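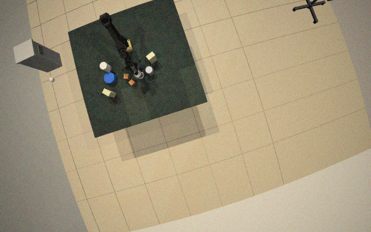 Pernitz Community Library Opens Its New Evening Study Rooms

PERNITZ, January 10, 2019 – The Pernitz Community Library is delighted to open the doors of its new evening study rooms, giving students, night-shift workers and anyone with a noisy house a calm place to read and get things done after dinner.

The rooms take over the old map store on the second floor, which had been closed to the public since the library moved its archive to Plevar. There are 5 rooms in all. The largest can be booked by groups, and the smaller ones are kept for people working alone – no booking needed, just walk in and pick a chair.

Work started in July with new windows along the courtyard side. The old radiators have been cleaned and put back, and the original oak doors were repaired by the Ackah joinery shop, two streets from the library. They look wonderful! Lighting was supplied by Gemedex, and every desk has its own lamp and a pair of outlets.

Readers asked for this again and again. In last year's survey, 2177 library members sent in their answers, and longer hours came out on top by a wide margin, well ahead of more parking and a bigger café. The study rooms will stay open until 10 p.m. on weeknights, while the main desk will close at its usual time. Books on hold can still be picked up from the shelf by the stairs.

We are also bringing back the homework table, a great favorite with families when it ran in the children's section. It will be held in the group room in the early evening, with space for 50 children over the course of a week. Snacks are fine as long as they stay in the hallway.

The library card is all you need to get in. Cards are free for everyone who lives or works in Pernitz or Plevar, and new ones can be made at the front desk while you wait. Visitors without a card are welcome to look around during opening week.

Group room bookings can be made at the front desk or by phone during regular library hours.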